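Kitchen and line staff wanted for robot teaching shifts, Prutcombe site

Daher runs the meal kitchen at Largate and Prutcombe, 2,300 trays a day. From December some of the plating and clearing goes over to arms. We need people from the floor to teach them, and to tell us what it does to the job. No tech background needed. Really.
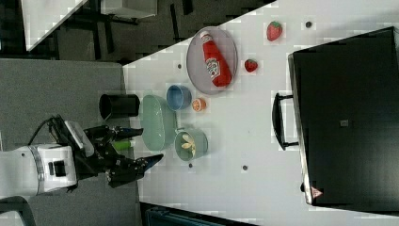
Practice table, Prutcombe, with plate, bowl and toaster oven

What you'd do
Guide the arm through pick up and put down. Say when it's doing it wrong. Fill in a short sheet after, what felt slow, what felt unsafe, what you'd miss doing by hand.

Shifts are 3 hours, paid at your normal rate plus the training supplement. Tuesday is the full day, other days mornings only. 13 places to start.

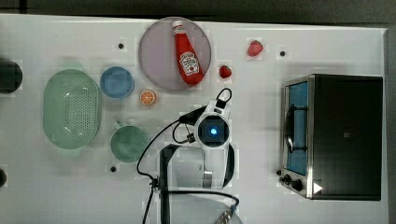 People keep asking if this is about cutting hours. Fair question. Nobody on the Wondavum project loses contracted hours during the trial, thats in writing and Lama Nseir has copies. What does change is the mix, less lifting and scraping, more watching and fixing. You'll start on easy stuff, like a ketchup bottle lying across a plate or half an orange on the bare table, before anyone lets you near a live line. Some will like it, some wont. We want both. 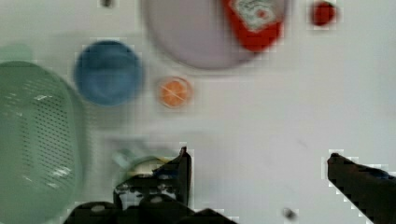
Who can apply
Anyone with 30 days or more on the kitchen floor, either site. Part timers and nights too. Must be ok standing for a whole shift. Left handers very welcome, we only have one so far.

How to apply
Name, site, usual shift, a line or two on why. Hand it to Nadine Issa at the Prutcombe office or leave it in the tray by the time clock. Supervisors can't refuse you the time but please tell them frist so they can get cover.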